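The second life of workwear

5 minute read

Every winter the sorting floor at Panurell takes in more work clothing than it can sell. Coveralls, bib pants and shop coats arrive from mills, dairies and municipal garages across the region, packed in bales and often still carrying a company name across the back. Last January the intake came to 851 bales, and 113 of them held nothing but one-piece garments.

Coveralls are awkward stock. They take up twice the rail space of a pair of pants, and most second-hand buyers want to try them on over their own clothes. For years the usual answer was to cut them up for wiping rags, which are sold by weight to machine shops. 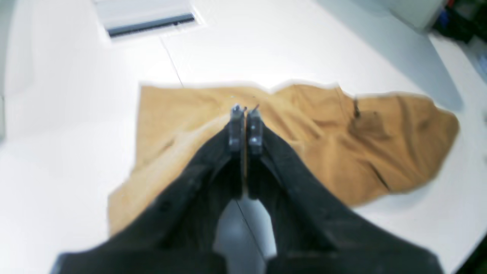

Rag prices have fallen, though, and the labour of removing zippers and snaps has not become any cheaper. Stimar, a repair workshop two streets over, now takes the better pieces before they reach the cutting table. Its staff replace worn knees, rebuild pockets and turn up hems. A finished pair sells for less than half the price of new.

Colour matters more than condition. Navy and grey move quickly to tradespeople. Tan and brown go to gardeners, potters and, lately, students. Orange hardly sells at all outside hunting season, and white goes to painters, who don't mind stains.

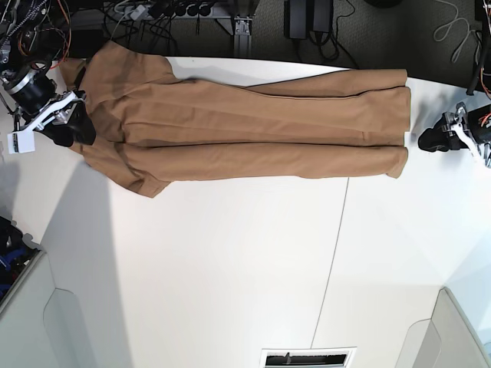 Fabric is the other consideration. Heavy cotton can be patched several times before it gives out. Blends last longer in the wash but pill at the thigh, and a patch sewn onto a thin blend tends to tear away at the corners. The workshop turns most of those down, and they go on to Cengate, where they are shredded for insulation and moving blankets.

The repair side is still small. Stimar finished 899 garments last year, and its shop on Alemayehu Street opens only in the afternoon. It plans to add a second industrial sewing machine before the spring intake, when the dairies clear out their lockers.

Related stories
What happens to old hotel sheets
Mending wool socks by hand
The last button factory in the valley

Contact us | Copyright, all rights reserved | Back to top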